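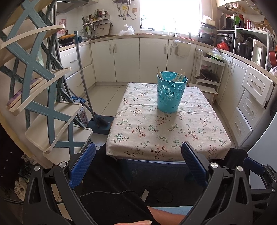 Notes from the collecting side

Hello again from the kitchen end of the project. I promised last time that I'd write something about the home sessions, because every month I get the same three or four emails asking what we do all day, and because my mum reads this newsletter and still thinks I repair vacuum cleaners. (Hi Mum.)

So, the short version. At Mukham we're trying to teach a robot arm to do small household jobs, and it learns by being shown. The showing is my department. We go into people's homes with a pair of black jaws on a handle, a camera sitting up behind them, and we pick things up and put things down, over and over, while the camera watches what the jaws are doing. There's no robot in the room at all. The robot gets the recordings later and has to make sense of them, poor thing.

This round has been all about chopsticks. I know! When Jhun Cruzado first put chopsticks on the list I laughed, and then I tried it, and I stopped laughing. A wooden chopstick is a miserable thing to pick up with two fingers that can't feel anything. It's skinny, it rolls, and it's nearly always packed in with a bunch of its friends. You go in for one and come out with three, or you go in for one and the whole holder comes along for the ride.

We did the tidy version first, back at the Stoltotik workshop, on a bare grey bench with nothing else near it. Lovely clean recordings. Then the test arm was tried on a table with a printed cloth and a bit of clutter behind, and it wandered off to the left and shut its fingers on thin air. It had learned chopsticks-on-a-grey-bench, and anything else was a foreign country. That was the end of the bench, more or less, and the start of me carting a kit bag up other people's stairs.

My favourite kitchen so far has been one with a small table in the middle and a beige cloth on it, printed all over with little sprigs and flowers. The chopsticks live in a turquoise plastic holder with a flower pattern punched through it, tips poking out the top. I love that holder. From the training side it's a gem, because the colour stands out beautifully and then those little holes break up its outline all the way round the side, and the system has to work out that those bits belong to the same sticks it can see up top. Our bench holder was plain and solid, so it had never had to bother with that.

And the window! There's a big bright one at the back over the sink, and from where you sit at the table you're looking pretty much straight at it. A photographer would ask you to move. I did think about moving, and then I thought, well, people have windows. If the robot can only find a chopstick with the blinds down it isn't going to be much use to anyone at lunchtime. So we left everything as it was and got on with it.

That's the rule I care about most, by the way, and the one new collectors find hardest to stick to. Leave the place alone. You walk into somebody's kitchen and every instinct tells you to make a nice clear patch for the job. Don't! The toaster oven stays, the pots stay, the mop stays where it's leaning. In this one there was a tall blue and cream plastic rack close by on my left, with crisscross supports down the sides, and it sits right in the near part of the view. All those X shapes are thin, crossed, straight-ish things, and to a system that's hunting for thin straight things they must look awfully interesting. Good. I'd much sooner it met that rack now, in training, than in some poor customer's flat.

How a session runs

A few of you asked for the nuts and bolts, so here goes. I sit down, get the gripper comfortable in my hand, and check that both finger pads are seated. Ours are blue with ribs across them, and they do wear. A worn pad lets the stick twist as you lift, and the twist is hard to spot on the recording, so I've got into the habit of running a thumb over them before every batch.

Then the cable. It goes across my lap and it stays across my lap, and I've learned the hard way not to let it dangle. One good snag in the middle of a lift and you get a very exciting recording that's no use for anything.

Then we start. Jaws open, pause, reach, close, lift, hold, place, open, pause. Each go gets its own recording with a clean beginning and a clean end, and that little pause at either side matters more than you'd think. Early on I was rushing, and I'd be drifting off toward the next stick before the last one was properly down, and the system quite reasonably decided that wandering off halfway through was part of the job. Jhun played me a clip of the test arm doing it. It was like watching an impression of myself. Very humbling!

After every 14 goes I stop, shake out my hand and change something. Turn the holder a bit, or slide it nearer the edge of the table, or take a few sticks out so they lean differently. A full holder and a half-empty one are two separate problems. In the full one the sticks hold each other upright and it's all about getting a jaw in between. In the emptier one they flop against the rim at every angle and cross over each other, and you have to come in at a slant that feels wrong the first dozen times you do it.

I also move myself. Chair a bit left, chair a bit right, sitting up, slouching (I'm very good at the slouching ones). People come at a table from all sorts of places, and we'd like the robot to cope from any of them.

What we keep and what we chuck

The chopstick set now stands at 684 recordings, and before anybody gets excited, 186 of those are fumbles. We used to bin the fumbles. Now we sort them, and I've changed my mind completely about what they're worth.

Some are plain rubbish. I sneezed, or the camera got bumped. Those go. But a fumble where I close on two sticks, notice, open up, back out a touch and go again is gold, as far as I'm concerned, because it shows how to get out of trouble. The tidy recordings only ever show a person who never gets into any. When the arm was trained on nothing but tidy ones, it would grab a pair, carry them off quite happily and put them both down as though that was what it had been asked for.

So we label them now. Clean, recovered, or no good. The labelling is done by two of us separately and then we compare, and I'd love to say we always agree, but there's a running disagreement over what counts as recovered. My view is that if the right stick ended up in the right spot and you didn't use your other hand, it counts. Jhun's is that it has to happen on the second try, and after that you're just stabbing about. We've settled on writing down the number of tries and letting the training people argue about it, and they seem to be enjoying themselves.

The sorting tool we use is called Trendance, and it's had a tidy-up this month that I'm very pleased about. You can finally scrub back through a recording without it jumping to the start. If you've been holding off on your labelling because of that, and I know who you are, it's fixed! Off you go.

A word about other people's kitchens

We're guests. I can't say this enough to the new starters. Shoes where you're told to put them, ask before you shift so much as a chair, and show the household a bit of the recording before you pack up so they know exactly what the camera takes in. It takes in a lot. You think you're recording a cup of chopsticks, and you've also got the counter, the shelves, the shopping and whatever is taped to the wall. Most people don't mind one bit once they've seen it. If somebody does mind, we delete the recordings while they watch and still say thank you for having us.

I'd also say yes to the tea. You'll be doing the same small movement for ages and a break does your wrist good.

What's next

The aim is up to 500 more chopstick recordings by the end of October, spread over as many kitchens as we can get into. I'm after variety above everything. Glass jars, tins, mugs with a handle that gets in the way, drawers with a divider. Metal chopsticks would be brilliant, since all of ours so far have been wooden and I suspect the shiny ones will cause a whole new set of headaches. Patterned tablecloths very welcome. Plain ones too, of course, but I do have a soft spot now.

After that we're on to spoons, which everyone keeps telling me will be easy. The Manalastas office has offered us their lunchroom for the first batch, and I've been warned that the spoon drawer there hasn't been sorted in years, so I'm rather looking forward to it.

If you've got a kitchen you'd let us borrow for a morning, or you fancy having a go with the gripper yourself, drop me a line through the usual address. You don't need any experience and you don't need to tidy up first. Please, please don't tidy up first.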